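Pre-purchase checklist, bench handling cell, Doltitz site
Second pass, with comments. Filled in ahead of the January budget round.

Mark each line OK, OPEN or NO. An OPEN line can go into the budget with a cost against it. A NO line stops the order until it is cleared.

PART A. SPACE AND BENCH

A1. Bench level and fixed to the floor: OK
Comment: Feet were bolted down after the first pass. Check again if the bench is moved for cleaning.

A2. Clear walking route on the open side: OPEN
Comment: Enough room for one person with a trolley, tight for two. Moving the shelving is the cheap answer. No money needed except half a day of labour.

A3. Bench surface in good order, wipes clean: OK

A4. Item and bin positions marked on the bench: OPEN
Comment: Tape is fine for trials. For daily use we want something that stands up to cleaning. Ask Pliminen to quote for a printed mat as a separate line, so it can be dropped if the price is silly.

PART B. POWER AND STOPS

B1. Own circuit, labelled at the board: OK

B2. Emergency stop within reach from both ends of the bench: NO
Comment: One end only at present. A second button is needed before anyone works alongside the arms. The Bustos quote includes the button but leaves out the cable run. Get the full figure in writing.

B3. Stops tested with the arm loaded: OPEN
Comment: Tested empty. Repeat with a full bottle held, and note whether the grip stays closed when power is cut. A dropped bottle is a slip hazard and the answer affects which floor mat we buy.

B4. Cables off the floor: OK

PART C. GRIPPING AND HANDLING

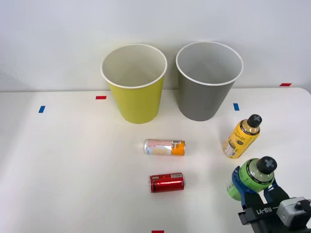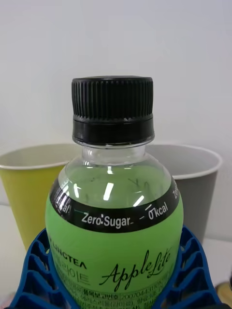
C1. Fingers suit every item on the handling list: OPEN
Comment: Fingers are the part of this budget most likely to be set too low, and the first draft allowed for one set with no spares. We should price replacements for both kinds of finger. The blue one has an open lattice that closes against the side of the green bottle, and the openings need checking for splits and trapped dirt at each inspection. Upright bottles and cans lying on their sides should be signed off separately, as a pass on one says little about the other. Budget for 4 spare fingers in the first year and review after that.

C2. No sharp edges or pinch points when the grip closes: OPEN
Comment: Hand clearance still to be measured with the grip fully open and fully closed. Keep hands off the bench while the arms are powered until this line is OK.

C3. Grip force set low enough for thin plastic: OPEN
Comment: Supplier to give the setting in writing for each item. Check caps and labels for damage after a run of some 200 lifts. Swap out any bottle that leaks or has gone soft, and record it.

C4. Cameras fixed, lenses clean, cables strained off: OPEN
Comment: Wipe before each shift. Glossy labels and caps throw reflections under the ceiling lights, so try the test run with the lights at normal level as well as dimmed. If dimming helps, a diffuser is cheaper than new cameras.

C5. Bins stay put when an item is dropped in: OPEN
Comment: Light paper bins will do for trial work. Price heavier ones, same width at the top or wider, and a simple holder for each.

PART D. COSTS STILL TO BE AGREED

D1. Service cover. Bustos offers 2 visits a year, Pliminen offers one with phone support. Compare on what is left out, particularly travel and parts.

D2. Training. Jamo has asked for places for its own shift staff if the cell is shared. That should come out of the Jamo budget. Not yet agreed.

D3. Consumables. Drinks, cups, tape and wipes have been going through petty cash. Give them their own line.

D4. Storage for spares. A locked cupboard near the bench, with a stock card. Existing cupboard will do.

D5. Removal. Neither quote says who pays to take the equipment away at the end. Ask both.

RESULT OF THIS PASS
Order not to be placed while B2 is NO. All other open lines can be carried with a cost. Next pass once the second stop button is fitted and B3 has been repeated under load.

Doltitz site, Equipment Planning, extension 51 | Copyright Doltitz. Internal use. | Back to top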